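**Mincombe table cloth, black, 449 cm roll**

The Mincombe listing says "crease-free". I doubt it. Ours came folded in a packet, and the folds were still there in December. It does hide ink, and it costs 41 pounds, so we stock it – grudgingly.

Grurasley sell a heavier one at nearly twice the price. I can't feel much difference. Wash at 40, whatever the label claims about 60.

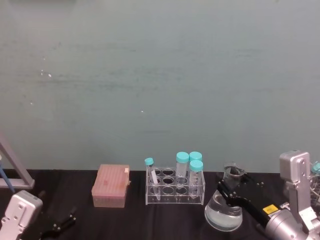 *Black cloth on a table against a teal wall. Note the wrinkles.*

Order code 894. Returns go to Nusrat Karunaratne within 11 days, unwashed.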